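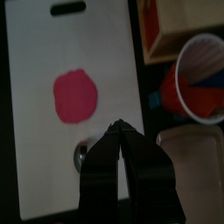 Section 3: Marking up and hanging the white board

Reading time: 10 minutes
Last updated: April

By now you should have the base in place from Section 2 and you're ready for the board. I like this bit! It's the first moment when the thing starts looking like something you meant to build (and if you're doing the Pluvport setup with kids, it's the part they'll want to help with, so put an old shirt on them before the paint comes out).

I've done this with two different boards now, one of my own and one for Birthe Skov down the street, and the steps were the same both times. You want the white one with the handle slot cut through it and the round metal knob down low. If yours came without the knob fitted, go back to Section 2 and do that first.

1. Wipe the face down with a barely damp cloth. Go easy on the spray cleaners, they left streaks on Birthe's and we ended up doing it twice.

2. Stand the board upright with the handle slot at the top. The knob goes near the bottom, facing you. Sounds obvious, but I've seen Gunnlaugur Bisgaard put his in upside down and get all the way to step 8 before he noticed.

3. Lift it by the slot with one hand and steady the side with the other. Please don't lift it by the knob. It's for your fingers to pull on once everything's in place, and it will work itself loose if you hang the whole weight off it.

4. Set the board down on its bottom edge and check that it stands straight. I just step back and squint, but a level is better if you have one handy.

CAUTION: Keep a hand on the board until it's secured. It's tall, and a door opening on a windy day is enough to tip it.

5. Now the dot. Mark a spot with a soft pencil in the left half of the board, lower than the slot and a little higher than the knob. You don't need to measure this to death.

6. Load a fat brush with red and dab it on. Start in the middle and work outward until the dot is big enough to spot easily from across the room. A pinkish red is great on white, a brownish one looks like a rust stain. I used a little pot of Pollier because it was in the drawer.

NOTE: It does not have to be a perfect circle. I tried tracing around a jar lid once and the paint crept under the rim and made a mess. A slightly lumpy dot painted freehand does the job fine.

7. Let it dry flat if you can. If you've got to leave the board standing, use less paint — thick paint runs, and it'll head straight for the knob.

8. Once the dot is dry to the touch, fasten the board at the back with the two clips from the small bag. Push until they click. They're stiff the first time, so use your thumb and not a hammer.

9. Give the knob a gentle pull. The board should stay put. If it wobbles, take the clips off and start again from step 4.

10. Rub the fingerprints off the knob with a dry cloth. It's shiny and it shows everything.

NOTE: Lost a clip? The spare part number is 2378, and it's printed on the parts sheet too, next to the drawing of the bag.

If you want to change the color later, let the old dot dry completely and paint right over it. Going from dark to light takes more coats, so I'd stick with red. Leave the clips on while you do it, and move on to Section 4 when you're ready for the side pieces.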